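Workshop notebook, textile room, Trosley
Wednesday, September 12, 2018
Written by Helmut Kröger

Started late this morning, the key of the cupboard was with Dörte. Before anything else I aired the room, because the smell of the old sizing is still there from last week. Window open until lunch, then closed again for the dust.

Aim of the day: to go through the small thin pieces which came with the Plandberg lot and decide which of them we keep for the folding trials, which go to the wash, and which go out. Dörte Böttcher says we have too many small pieces and not enough flat ones. I agree with her, but I do not want to throw away the difficult ones, they are the ones that teach us something.

Weighing first. The small balance was off after it was moved, so I set it new with the brass weights and waited until the number was standing still. One piece of the cream cloth gives 34 g. I did it three times with the same result, so I trust it. The Pichon sample I could not weigh properly, it is so light and so large that it hangs over the plate and touches the table. For this we need a bowl. I took the blue one from the kitchen corner, but it is chipped and I would like to have a proper one. Written on the order list.

Folding, first round. I used the same method as in the spring: shake once, lay down, find two corners, fold to the half, smooth with the flat hand, fold again. For cotton this works without problem. For the thin synthetic it does not work well. The first fold slides open while I am still smoothing the other end, and when I press harder the lower layer makes small waves. Dörte recommended to fold on a cloth and not on the bare table top, so that the lower layer has something to hold. I tried it and she is right, it is clearly better. The bare top is simply too smooth for these pieces.

The question of which cloth to put under is not solved. The felt holds too much, one cannot move the piece any more after laying it. The terry towel leaves fluff. The printed one, which we have in the room anyway, is in between and I worked with it for the rest of the day. It has its own wrinkles and these go through to a very thin piece on top. I have asked if somebody has time to iron it. If not, I will do it myself on Friday.

A remark about pieces with a gathered edge. My method says "find two corners", but a gathered edge has no real corner. It pulls together in a round form as soon as I let it go. I wasted a good part of an hour on this. What helped a bit: lay the gathered side down first, away from me, and pull only the free side. After this fold the free side over the gathered one, so the round part is inside and the packet is closed. It is not beautiful and it is thick on one end, but it stays. For stacking it is a problem, the stack becomes crooked after 5 pieces. Dörte thinks we should turn every second piece around. To be tested.

Pieces with a cord: the cord must be put in before the first fold, otherwise it hangs out and catches the next piece when one takes from the stack. I have noted this already in the Bevum report and I forgot it again today, so I write it here in large: CORD FIRST.

About patterns. It surprised me how much a pattern helps the eye. On the plain cream cloth I turn it two or three times before I am sure which side is the outside, and the hem does not tell much. With stripes at the edge I know it at once. For people who must sort quickly this is perhaps more important than the weight or the material. I would like to discuss it on Monday.

State of the table after lunch, before the second round:
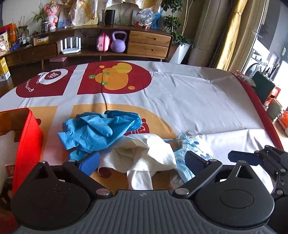
Bright blue with gathered edge, cream-white in the middle, patterned piece with striped edging and cord; red fabric box at left.

The red box is useful and I want to keep it on the table. It is of fabric and so it does not make noise, and a piece does not catch on the rim as it does with the wire basket. But it needs a rule what goes in. At the moment everybody puts there what he has in the hand, and then the sorted and the not sorted are together. My proposal: only pieces which are finished with sorting, and at the end of the day it is emptied. I have written a card for it but I have not found the tape.

Second round. Same order, on the printed cloth. The cream-white went well. I folded it in four and it stayed closed while I wrote these lines. The blue was again slow, the thin fabric keeps every crease and one cannot smooth it by hand alone. I did not want to use heat without knowing the material. There is a burn test possible with a thread from the inside seam, Dörte has the tweezers and the small dish. We do it together, not alone, and with the window open.

Washing: one bag for 40 degrees, gentle. Please do not put the pieces with cord in the same bag as the others, last time we needed the scissors.

Storage. Shelf number 767 is full. The lower shelf has place but it is near to the radiator, and in November, when the heating is on, this will not be good for the thin synthetics. I would move the felt and the towels down and the light pieces up. It is half an hour of work for two persons.

Open points:
Bowl for the balance (ordered, not confirmed)
Ironing of the printed cloth
Stack with every second piece turned
Burn test for the blue, with Dörte
Card on the red box, find tape
Answer to Pichon about the second sample, they asked already two times

Windows closed, balance covered, key back to Dörte.
H. K.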